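Ositz Learning Center
@ositzcenter

1/ The Center has completed its summer review of shared meeting rooms. This thread sets out what users of the Maddocks Room should expect from July onward. Please read it before making your next booking.

2/ Whiteboards are to be wiped clean at the close of every booking. A dry cloth is sufficient for most marks. Where a faint gray trace remains, please report it to the front desk and do not apply household cleaners, which damage the surface.

3/ The eraser stays with the board. In the past year the Center replaced 100 erasers across its rooms, most of them carried off by accident with personal papers.
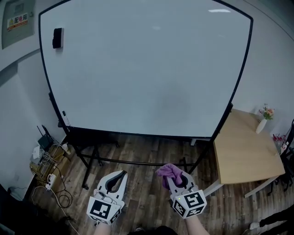 The rolling whiteboard in the Maddocks Room, with its eraser at the upper left and a purple cloth at hand.

4/ The board may be moved within the room. It should be pushed by its stand and never by the writing surface. Two people are advised when crossing the wood floor.

5/ The table is to remain against the wall. Flowers are provided by Salamatu Asante of our front office and may be left in place during meetings. Users are asked not to set drinks beside them.

6/ Access to the electrical distribution box on the wall must be kept clear at all times. Coats, bags, and display stands may not be placed beneath it. Questions on this point should be directed to Tetteh Issahaku, Building Services.

7/ The Center received 258 comments during the review and thanks all who took part. Several asked for a second board in the same room. That request is under consideration, and a decision will be posted on this account.

8/ Bookings for the Dosham Room are not affected by these changes. Its current rules remain posted inside the door.

Contact: Front Desk, Ositz Learning Center | © Ositz Learning Center. All rights reserved. | Back to top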